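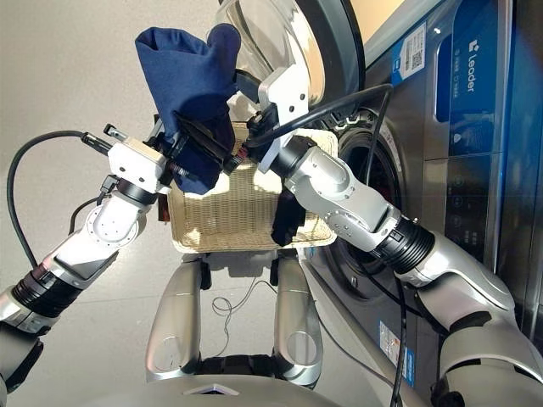

The Long Wait on the Coast Road

At two in the morning the truck drivers who stop at the Gutuvix fuel station speak very little. They buy coffee, look at the phone, and go back to the road. One of them told me that he knows every curve between here and the port, and that he is afraid of only one, the curve after the old salt warehouse. In the last year four persons died in it. In two of these cases the police still don't know who was driving the other car.

I came to this part of the coast in March to write about hit-and-run cases. I thought it would be a story about bad drivers. After some weeks it became more a story about paper, and about how slowly paper moves.

The district police registered 276 crashes last year where one driver left before the officers arrived. In 84 of them somebody was hurt. The officer who gave me these numbers had them written by hand in a school notebook, and he was a little ashamed of it. The computer system, he said, counts a crash only when the case is closed. So an open case does not exist in the yearly report, and the families of the victims sometimes discover this when they ask for a document for the insurance.

One such family has a small noodle restaurant called Đinh, two streets behind the market. The son was twenty-three. He was riding home on his motorcycle after closing the kitchen, a distance of three kilometers. A van touched him from behind and continued. A woman who was walking her dog heard the noise and called the ambulance, and she remembered that the van was light-colored and had one broken rear lamp. That was in October. The mother showed me the folder where she keeps all the letters, in order of date, with a plastic cover for each one. She has learned words that she did not want to learn, like "chain of custody."

The police had one good piece of evidence. It was a fragment of lamp, big as a thumbnail. It was sent to Cenum, the private laboratory which does this kind of work for five districts. The answer arrived after 221 days. It said the fragment came from a common type of van, and it gave a range of production years. By then the investigators had already asked the repair shops for their records, but most shops keep the receipts for six months only.

A prosecutor in the district capital agreed to meet me under the condition that I don't use a name. The office there is on the third floor and the elevator was out of service. "People think we are not interested," the prosecutor said. "I have 60 open files on this table and in the cabinet. For each one I need a result from somebody else, and that somebody is waiting for another person."

There was one case that went quickly. In January a delivery van of the company Drestex hit a cyclist near the bridge and did not stop. The company keeps a record of the position of all its vehicles, and the manager gave it to the police the same afternoon. The driver was in custody before dinner. He said he believed he had hit a dog. The cyclist, a retired teacher, survived with a broken hip, and the trial is expected for the autumn.

I asked the mother at the restaurant if she had read about this case. She had. She had cut the article from the newspaper and put it in her folder, at the end, also in a plastic cover.

The salt warehouse curve has no camera. The district asked for one two years ago, and the request was approved, but the road belongs to the region and the electricity line belongs to the district. When I passed there the last time, there was a concrete base beside the road, with four bolts in it, and grass was growing between them.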